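Rules before robots (and why I like them that way round)

I've spent most of February rewriting our house rules for simulated robot work, and I have to say I've loved every minute of it! Zodwa Coetzee started the first version on a whiteboard at Bronlow, nine rules in green pen, and most of hers have survived.

Rule one is still my favourite: write down what counts as a pass before you press run. If the task is "put the banana in the bowl", say how far in, how long the arm may take, and what it mustn't knock over on the way. We used to argue about this afterwards (for hours, some days) and now we hardly argue at all.

Rule four is about names. Every object gets one plain name and keeps it in every file, so a block is a block and never a "cuboid_final". Sibusiso Mokoena went through 347 old Trostari runs fixing these by hand, and I owe him a very large cake.

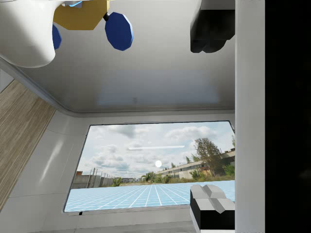

Two views from the simulator. 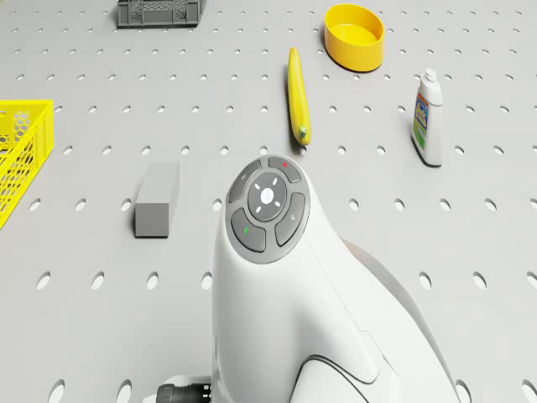
Do the rules for a simulated robot need to be as strict as those for a real one?

For safety they can be looser, as a simulated arm can't hurt anyone. For record keeping I'd make them just as strict: save the random seed, the software version and the object list with every run, and keep the failures next to the successes.

We're still stuck on rule seven, which covers changing the lighting or the backdrop halfway through a batch. I say start a new batch every time. Zodwa would allow it with a note in the log, and she makes a good case, so for now the draft has both versions side by side. If your team has settled this one, please write and tell me how you worded it!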